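»Erst der Tisch, dann der Arm«

Ich hatte mir das alles komplizierter vorgestellt. Als ich bei Lorkska anrief und sagte, ich wolle über Regeln für Roboterarbeitsplätze schreiben, rechnete ich mit einem Ordner, so dick wie mein Unterarm. Hajar Morsy legte mir dann acht Seiten hin, einseitig bedruckt, mit einem Kaffeerand auf der vierten. »Mehr liest am Arbeitsplatz sowieso keiner«, sagte sie. »Der lange Teil steht im Anhang, und den lesen Savvas und ich.«

Savvas ist Savvas Sarantis, er saß daneben und nickte. Die beiden haben die Hausregeln für Greifversuche geschrieben, die inzwischen auch bei Gounder und am Standort Arnow gelten. Angefangen hat es im Oktober, mit einer Liste von Beinahe-Vorfällen. 58 Einträge, die meisten davon, wie Sarantis es nennt, »Hand drin, Strom drauf«. Verletzt wurde niemand, aber es hat beiden gereicht.

Was mich überrascht hat: Die erste Regel handelt vom Tisch. Auf die Fläche kommt nur, was im Versuchsblatt steht, und jedes Teil hat dort einen Namen. Kein Schraubendreher, kein Handy, keine Tasse (ich habe meine sofort auf den Boden gestellt, ein bisschen ertappt). »Wenn da ein Werkzeug liegt, greift irgendwann jemand danach«, sagt Morsy. »Und zwar ohne nachzudenken, das macht man einfach. Ich auch.«
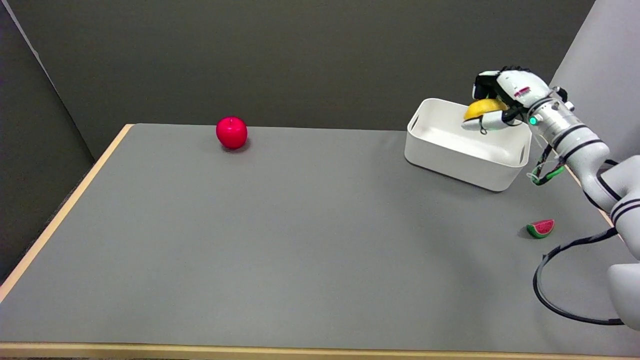 Zitrone über der Kiste, Apfel und Melonenstück noch auf dem Tisch.

Ich wollte natürlich wissen, warum ausgerechnet Obst. Sarantis lachte. »Weil man sich darüber verständigen kann! Bei Bauteil 93 müssen alle erst nachschauen. Bei einer Zitrone weiß jeder, wovon die Rede ist, auch wenn jemand quer durch den Raum Stopp ruft.« Das Rufen ist nämlich auch geregelt. Es gibt genau ein Wort, und es heißt Stopp. Wer es hört, drückt den Taster und fragt danach, was los war. Nicht »warte mal«, nicht »Moment«, und bitte auch nicht der Name des Kollegen.

Dann kamen wir auf die Kabel, und da wurde es zum ersten Mal etwas lauter zwischen den beiden. Morsy hätte am liebsten jede Leitung am Arm eng anliegend. Sarantis will Spiel darin haben, damit am Handgelenk nichts zieht, wenn der Arm sich streckt. »Zu stramm ist mir schon zweimal abgerissen«, sagt er. »Und zu locker ist dir schon einmal an einer Kiste hängen geblieben«, sagt sie. In der aktuellen Fassung steht jetzt: Schlaufen sind erlaubt, aber der ganze Weg wird vor dem Start einmal langsam abgefahren, mit einer Person, die ausschließlich auf die Kabel schaut. Gut finden das beide nur so halb, hatte ich den Eindruck.

Beim Thema Lampen bin ich hereingefallen. Ich hatte gedacht, Grün heißt, ich darf ran. »Grün heißt Grün«, sagt Morsy trocken. Je nach Gerät könne das bereit bedeuten, verbunden oder sonst etwas, und deshalb verbieten die Hausregeln, aus einem Licht an der Maschine eine Freigabe abzulesen. Freigegeben wird mündlich, von der Person am Taster, und die andere wiederholt es. Das klinge im Alltag albern, gibt sie zu. In Flellstead habe man es anfangs nur gemacht, wenn sie im Raum war.

Bleibt das Tempo. Beim Einrichten fährt der Arm bei Lorkska höchstens 200 Millimeter pro Sekunde, schneller geht es erst, wenn alle hinter der Linie stehen. Ich fand das beim Zuschauen quälend langsam, und das habe ich auch gesagt. »Ja«, sagte Sarantis, »am Anfang ging es mir genauso. Inzwischen nehme ich mir in der Zeit das Protokoll vor.« Da wird auch eingetragen, was nicht geklappt hat, jeder fallen gelassene Apfel, jedes Danebengreifen. Morsy besteht darauf, dass niemand einen Versuch streicht, weil er blöd aussieht.

Die nächste Fassung ist schon in Arbeit. Streitpunkt sind, Überraschung, die Kabel - und die Frage, ob Besucher wie ich künftig eine eigene Seite bekommen. Auf der stünde dann wohl auch etwas über Tassen.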